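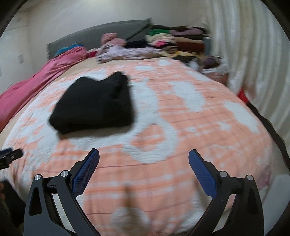
Ivar Dalen wrote to me in December that no household needs a machine to fold its shirts, and that 37 dollars a month for the Trolano folding service would be better spent on a sitter and a nice dinner out. I read his note twice, and I like him very much, but I think he's wrong about who this is for.

My mother folded for seven people and her wrists paid for it. If Kaditik, the firm behind Trolano, can take over even the dark tops and the bulky sweaters, I'd call that money well spent (and I say so as somebody who rather enjoys folding a towel!). What bothers me is the brochure. It shows crisp white shirts on a bare table, and I've never met a family that lives like that. Our clothes get folded on the bed, on top of a fluffy blanket, with piles going up at the far end and a black top spread out waiting its turn. 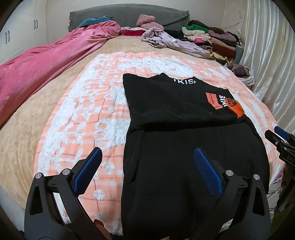 What I'd ask Kaditik before paying

Will it work on a soft bed? And can I stop after 30 days without a fee? Ásdís Bergmann asked them the second one and is still waiting to hear back.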